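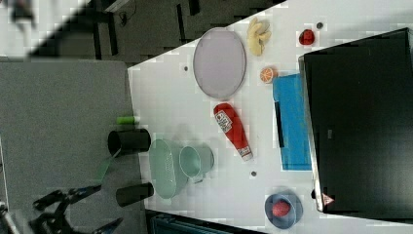 Figure 4. Dishes and play food set out on a white tabletop.

Section 4: Setting Up and Leveling the Table

Read this section before you attach the legs. The steps apply to the Sulness folding activity table in both sizes. If you bought the table with the Zormont storage bench, put the table together first and the bench second. Bench instructions are in Section 6.

Before you start

You will need the hex key from the parts bag, a Phillips screwdriver and a small spirit level. Do not use a power driver on the leg bolts. The threaded inserts in the underside of the top can strip, and stripped inserts are not covered by the warranty.

Clear a space on the floor large enough to lay the top flat with 30 inches free on every side. Put down a blanket or the foam sheet from the carton to protect the surface.

CAUTION: Keep children out of the work area until the table is standing and all bolts are tight. The parts bag contains small pieces that are a choking hazard.

4.1 Attaching the legs

1. Lay the top face down on the blanket.

2. Find the four leg brackets. Two are stamped L and two are stamped R. The L brackets go on the side with the label.

3. Place each bracket over its inserts and start all four bolts by hand. Do not tighten yet.

4. Slide a leg into each bracket until the spring button clicks into the lowest hole. Pull on the leg to check that it is locked.

5. Tighten the bolts with the hex key, working corner to corner, until each one is snug. Then give each bolt another quarter turn.

6. With a second person, turn the table over and set it on its feet. Lift by the frame and not by the legs.

NOTE: Tables shipped before March have a washer under each bolt head. Later tables use a flanged bolt and no washer. The two types may be mixed on the same table.

4.2 Setting the height

The legs have three height settings. All four legs must be on the same setting before the table is used.

Low: 18 inches
Middle: 25 inches
High: 30 inches

1. Remove everything from the tabletop.

2. Tip the table on its side, with a second person holding the top.

3. Press the spring button and slide the leg until the button clicks into the next hole. Repeat for the other legs.

4. Stand the table up and press down on each corner. If a corner drops, the button on that leg is not fully seated.

CAUTION: Fingers can be pinched between the leg and the bracket. Hold the leg below the bracket when you slide it.

4.3 Leveling

Each foot has a threaded glide for uneven floors. Turn it clockwise to lower the corner and counterclockwise to raise it.

1. Put the spirit level across the short side of the table. Adjust the two glides at one end until the bubble is centered.

2. Turn the level to run along the long side and adjust the glides at the other end.

3. Rock the table gently by hand. If it still moves, lower the glide that is off the floor until it touches.

Do not unscrew a glide past the red line on the thread. On thick carpet the table may settle during the first few days – check the level again after a week.

4.4 Load limits

The top is rated for 44 pounds, spread evenly. Children must not sit, stand or climb on the table at any height setting. Do not clamp a vise or a lamp to the edge.

4.5 Cleaning

Wipe the top with a damp cloth and mild dish soap, then dry it. Crayon and washable marker come off with warm water. Do not use scouring pads, bleach or any cleaner containing acetone – these will dull the finish. Wipe up paint and food coloring right away, as both can leave a stain.

Check the leg bolts once a month. Tables in daily classroom use should be checked every week.

Replacement parts

Glides, bolts and spring buttons are sold as Cutano kit 900. Have the serial number ready when you order. It is on the label under the top.

Continue to Section 5 to fit the edge guards.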